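1/ I have spent most of September trying to make one room do three jobs. It has a sink, a wall of cubby shelves, and the toys. A thread, mainly so I stop telling Kaj about it at dinner.

2/ Background: when we moved in, the listing called it a "utility/flex space." The flex is that you can wash a paintbrush while standing on a puzzle piece.

3/ The shelves are a Rorelar unit I got secondhand from Orest Marchuk, who delivered it himself and then stood there until I offered him coffee. It took two cups. He has opinions about wall anchors and I now have them too.

4/ (Anchor your shelves. Orest is right. Please don't let him know.)

5/ First system: everything in cubbies, no bins. Very airy, very Scandinavian. My sister-in-law Grethe Eskildsen approved of it over video, and she approves of very little. It lasted until breakfast.

6/ Second system: opaque bins with labels. I made 27 labels. One of them said MISC and one of them said MISC 2. By the end of the week MISC 2 had absorbed everything except the glue.

7/ Third system, current: clear bins. You can see what's in them without opening them, which removes the suspense but also removes me from the process of answering "where is the pink thing" four times before lunch.

8/ Bins are Prukham, from the Hafþórsson place out past Dostetport. I bought them a size too big because the size that fit was sold out, then went back and bought the size that fit. If anyone needs large bins, my DMs are open and so is my garage.

9/ The rule for a bin is that it can hold mixed stuff as long as it's all the same amount of annoying. Craft bits with craft bits. Bottles with bottles if they leak, away from each other if they react. I did have to look that second part up.

10/ Soap. We went through a period of bar soap. I won't be taking questions on the bar soap period. It's foaming soap with a pump now and it lives on the ledge over the sink, and a child who will not wash her hands for love or money will do it for foam.

11/ She will do it for quite a lot of foam. I'm on the 200 ml refill and then on the next one.
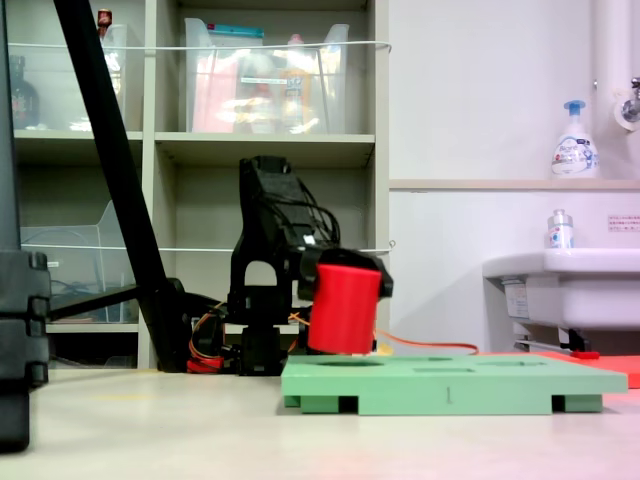
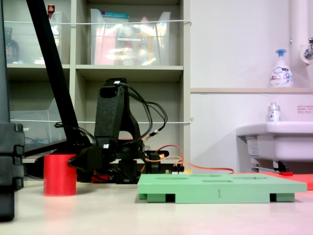
12/ The green board with the holes in it is the shape sorter, and I'd like to talk about the shape sorter, because it's the only toy in the room I respect.

13/ It has feet! I didn't know I cared about this. Every flat puzzle we've owned has had to be pried up with a fingernail, and this one you just get your fingers under and lift. Whoever decided on the feet should be running something larger.

14/ Unnur Kvaran from next door (retired, taught preschool for years, terrifying) told me to hand over the red round one first. It has one hole it plainly belongs to and you can't put it in sideways. Well. You can try. I have watched someone try for most of an afternoon.

15/ The rectangular slots are where it gets political. A kid turns the piece, it doesn't go, she turns it back to exactly where it was and looks at you as if you'd moved the hole.

16/ Unnur's advice was to say nothing and drink your tea. I've had a lot of advice about children and this is the only piece that came with a beverage.

17/ Red-orange mat: bought to mark where the toys stop. The idea is that toys live near the mat and water lives near the sink. These are right next to each other, so it's less a border than a suggestion with a color.

18/ Still, a mat that loud does one useful thing. Anything pale dropped on it gets found. Anything red dropped on it is gone until spring. I own a toy set with a great many red pieces. You see where I failed to plan.

19/ People asked about cost last time I posted the shelves. Orest took 83 for the unit. The bins came to more than the thing that holds the bins, and I've decided to stop looking directly at that.

20/ For comparison, the built-in version I was quoted started at over 300 per cubby. Per cubby! For that I'd expect the cubby to ask me how my day was.

21/ Things I would tell myself before starting: measure the inside of the cubby, not the outside. Then measure the bin with the lid on. I did the first and was so proud that I skipped the second.

22/ Lids are a whole separate grief. We have more lids than bins. I've checked the garage. I've checked the car. Sumeya Wubshet at work says hers is the other way around, so we're arranging a summit.

23/ The bottom cubbies I've given up curating. Whatever goes in there is going to be pulled out by someone who is less than three feet tall, so it may as well be the sturdy stuff. Heavy things low, leaky things high, glitter at Grethe's house.

24/ On cleaning: I rinse the sorter pieces in the sink when they get sticky and set them out to dry on a towel. The board gets a damp cloth and then a dry corner of the same cloth poked into the slots. I've used a chopstick for this. It was a good chopstick, and Kaj has noticed.

25/ The ledge is the next fight. A ledge over a sink starts out as a place for soap and then a month later it's got a comb, a tiny cow, and somebody's receipt. I clear it every evening. It refills overnight by some process I haven't been able to observe.

26/ Someone's bound to suggest a tray for the ledge. I've had a tray. A tray is a way of moving eleven objects at once so you never have to decide about any of them. It's in the garage now with the big bins.

27/ Replying to a couple of you here: no, I don't rotate the toys. I tried. I put half of them away, felt wonderful, and she asked for each one by name, including two I'd have sworn she'd never met.

28/ And yes, Rorelar shelves can go on their side, and no, I'm not turning mine, Orest would sense it.

29/ Will update if the lids summit produces anything. Sumeya's bringing hers in a tote bag on her lunch break and I'm bringing a tape measure.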